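Collecting examples at Vornbridge: frequently asked questions

For operators, partner sites and anyone thinking of signing up for a shift. 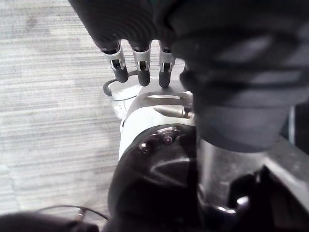 The hand from the wrist camera, with the sleeve on the arm.

What are you collecting?

Short recordings of a person guiding a robot arm and hand through an everyday job, such as picking up a cup, folding a cloth or putting a lid on a jar. Each recording is called an example. It holds the video from the cameras, the position of every joint and the commands the operator sent. A learning system is then trained on a large set of examples and tries to do the same job on its own.

How many examples do you have so far?

The current set has 2,737 accepted examples. A further 718 were recorded and turned down at review. We keep the rejected ones in a separate folder, as some of them are useful for testing the review tools.

Why do you turn examples down?

The usual reasons are a camera that dropped out part way through, an operator who stopped for more than a few seconds with no cause, or a job that was marked as finished when it wasn't. We also turn down recordings where the object was already in its final place at the start. Sloppy movement alone is not a reason. If the job was done and the data is complete, the example normally goes in.

Do failed attempts count?

They can. If you drop the object and pick it up again, carry on and finish the job. Mark the example as "recovered". These are some of the most useful recordings we get. If the object rolls out of reach, stop, mark the example as "failed" and reset. Please don't delete it yourself.

Do I need any experience?

No. New operators have a training session in the morning and record practice examples in the afternoon. Practice examples are never added to the main set. Most people are comfortable with the controls by the end of the day, though the thumb takes longer to get used to than the other fingers.

How long is a shift?

A shift is 4 hours, with a break in the middle and shorter pauses whenever you want them. Tired operators make hurried examples, so there is no bonus for speed and no daily target. You can book two shifts in a week to begin with, and more once your first batch has been reviewed.

What do I hold or wear?

You wear a glove on one hand, which controls the robot's fingers, and hold a tracked grip in the other, which moves the arm. The gloves come in three sizes. Left-handed sets are available at Vornbridge but not yet at Dellstead, so please say when you book.

Why is there a camera at the wrist as well as cameras in the room?

The room cameras see the whole job but often lose sight of the fingertips when the hand is close to an object. The wrist camera travels with the hand and keeps the fingers in view. It also sees cables, the sleeve and whatever is on the floor behind the hand. We leave all of that in, because the system will see the same things when it is running by itself. We do not crop or tidy the video.

Can I move the cable or the sleeve if it is in the way?

Between examples, yes, once the arm is paused and the light on the stand is amber. Never during a recording. The loop of cable next to the fingers needs some slack, so don't pull it flat or tape it down. If the sleeve has slipped far enough to hide a fingertip from the wrist camera, push it back up and make a note in the log. A few folds in it are fine.

What should I check before the first recording?

Look at the wrist view on the screen and make sure you can see the fingertips. Open and close the hand twice with nothing in it. Move the arm to its home position and check that the cables hang freely. Then record one blank example of a few seconds and play it back. If the picture and the joint readings don't match up in time, call the desk before going any further.

The rubber on a fingertip looks worn. Do I change it?

Leave it to the desk. Grip changes a little with a new tip, and we record the date of every change so that it can be matched to the examples. Wipe the tips with a dry cloth at the start of your shift. Don't use spray or wet wipes on them.

What happens to the data after my shift?

It is copied to our own server overnight. Two reviewers look at each example separately, and where they disagree a third one decides. Accepted examples are given a short written label, such as "pick up the sponge and place it on the tray". The labels are written by people, and you may be asked to help with this on a quiet shift.

Will I appear in the recordings?

The room cameras point at the work area and you sit behind them. Now and then an arm or a shoulder gets in while something is being reset. Those parts fall outside the start and end marks and are removed. No sound is recorded.

Who uses the examples?

Trondetti trains the learning system and sends us a list of jobs where it is doing badly. The next round of recording is planned from that list. Akgül looks after the arms and hands at both sites. The data is not sold or passed to anyone else.

Why am I being asked to repeat the same job so many times?

The system needs to see the job done from different starting points. Each job card has 16 layouts, with the object turned or moved a little in each. Work through them in the order printed on the card, even when two look nearly the same. Please don't try to copy your last attempt exactly – small differences in how you reach and grip are welcome.

Can we bring our own objects?

Partner sites can. Send them in at least a week ahead so they can be weighed and photographed. Nothing sharp, nothing made of glass and nothing that leaks.

When is the desk open?

Every weekday during shift hours, except Wednesday morning, when both sites are closed for servicing. Outside those times, leave a note in the log and put the arm in its home position before you switch off at the stand.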